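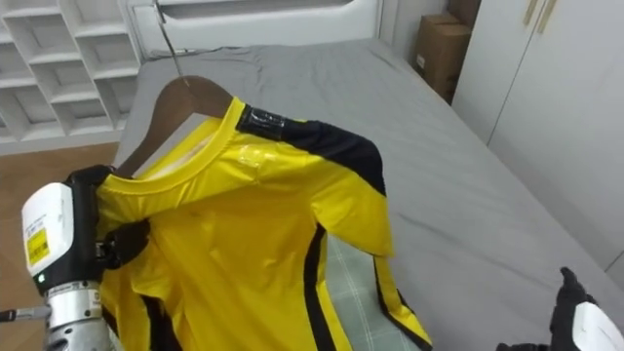
Memau flour notes, batch 41. Hydration is the variable people skip. Whole-grain Memau takes up more water than white, so the white formula gives a tight crumb.
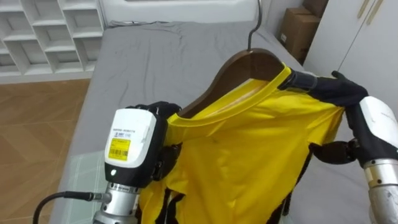 Formula for two loaves: 2,000 g dough total. Flour 1,100 g, water 847 g, salt 22 g, dry yeast 4 g, oil 27 g. That puts hydration at 77%.
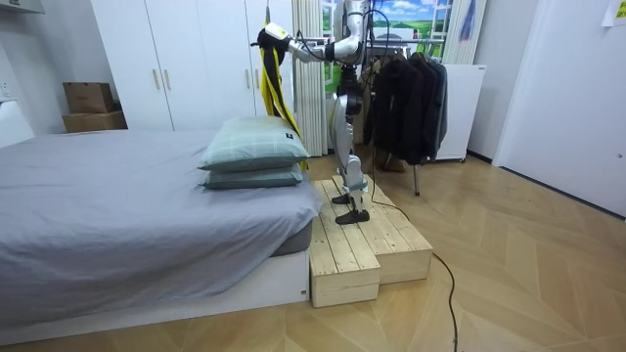

Bulk until up by half – watch the dough, not the clock. Two folds in the first hour, then leave it alone.

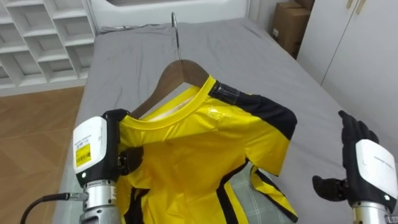

Next batch uses the coarser Zarnthorpe grind. Same salt, same oven. Crumb notes in April.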